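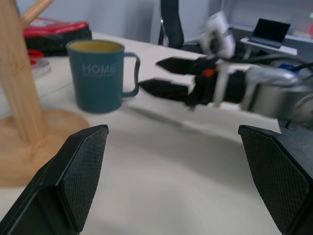

Let People Be Bad at It First

I spent most of last winter teaching two robot arms to hang a mug on a wooden mug tree, and I've come out of it with an opinion that keeps getting me into arguments at lunch. I think we clean up our demonstrations too much. We pick our best operator, throw away every run with a fumble in it, and then wonder why the robot falls to pieces the first time a handle is pointing the wrong way.

Some background, for anyone who hasn't sat in the chair. There are two common ways to show a robot arm a task. One is to grab the arm itself and drag it through the motion, like helping a little kid hold a pencil. The other is to drive it from somewhere else, with a matching set of controls in your hands, while the real arms copy you across the table. Either way you're recording as you go, and later a model tries to learn from the pile. We do nearly all of ours by remote control at Prillow, using a pair of hand controllers from Bisgaard that I have complained about in writing more than once (the left trigger sticks, they know).

I like dragging the arm by hand, for what it's worth. You feel everything. You feel the moment the mug catches on the peg, and your wrist sorts it out before your brain gets involved. But you're also standing right in the workspace with your elbow over the mug, and with two arms you run out of hands pretty fast. Try pulling two grippers toward the same cup at once! I did it for a whole afternoon and went home with a shoulder that hurt until the weekend.

So, remote control. The trouble with remote control is that you can't feel a thing, at least on our setup. You watch the fingers close in on the handle and you guess. A mug handle looks like the easiest target in the world until you're trying to slide one finger through the loop while the other stays outside, at an angle you'd never choose if the hand were your own. My first 8 tries were awful. I pushed the mug across the table, I tipped it, I grabbed the rim by accident and then just sort of held it there, wondering what to do next.

And those are exactly the runs that got deleted. Our rule back then was that a demo had to be smooth from start to finish or it didn't go in the set. I followed the rule and got good. By July I'd turned into the person they put in the chair when they wanted nice data, and I was a bit proud of that. I had a little routine: come in low from the side, pause, close, lift, swing, hang. Every run looked like the last one.

The model we trained on my lovely smooth runs was also lovely and smooth, right up until something went wrong. Then it had no idea. If the mug shifted while the fingers were closing, the arm would carry on to the peg with nothing in its grip and perform a beautiful hanging motion on thin air. It had never once seen me miss, so how could it know what to do after a miss?

A newer operator joined in the fall, and her runs were all over the place. She'd miss the handle, back off, nudge the mug around with the other arm, and come in again. Her times were terrible next to mine. We were about to bin the lot under the old rule, and I argued for keeping 65 of them, the ones that were ugly in the middle but ended with the mug on the tree. We trained again with those mixed in. It missed as often as before, I think, but now it backed up and had another go. I shouted loud enough that somebody came in from the hallway.

I know what one result is worth. We changed the data and we also changed a couple of settings that week, which I'd tell anybody else off for. And there's a fair argument on the other side, which a friend at Gomau puts to me every time we talk: a model copies what you feed it, so if you feed it dithering you'll get dithering. She's right! I've seen it. We had one batch where the operator had a habit of stopping for a few seconds before each grasp, just to line up the view, and the robot learned the stop perfectly. It would hover beside the handle like it had forgotten why it came into the room. Some of those hovers lasted so long we thought it had crashed.

So I'm not saying keep everything. A pause where the person is scratching their nose teaches nothing good. A run that ends with the mug on its side and the operator swearing can go in a separate folder, labeled as what it is. What I want kept is the recovery - the miss, the retreat, the second approach that comes in a little differently. That's the part of the skill that people have so deep in their hands they'd never think to write it down.

I'd go a step further and say we should train operators differently too. At the moment most places I know teach one correct way and drill it. Curkell even sells a practice course with a score at the end, where you lose points for any reverse motion. I took it and did well, and I think that scoring is upside down. I'd rather start somebody off with the mug in a silly spot, handle facing the wall, and record how they get out of trouble. Move the tree between runs. Swap in a heavier mug. Let two or three people share the shift so the robot doesn't pick up one person's tics. Mine apparently include a small wiggle after the lift, and I had no clue until I watched the arm do it back to me. It was like hearing your own voice on an answering machine.

There's a pay side to this as well, and I don't hear it come up much. Operators are often judged on accepted runs per shift. If a run with a fumble gets rejected, the sensible thing is to stop the recording the second anything slips, reset the mug, and start over. I did that constantly. I'm sure I threw out the most useful few seconds of the day, over and over, to protect my number. If you want people to show a robot how to recover, you have to pay them for the time they spend recovering. I've asked for that at our place and so far the answer is a maybe.

We still use my smooth runs, by the way. They're good for teaching the basic shape of the thing, and they make up most of the set. I just don't want to be the only teacher. Next on my list is the same task with the mug starting upside down, which I've tried 3 times on the controllers and haven't finished once. I've kept all three recordings.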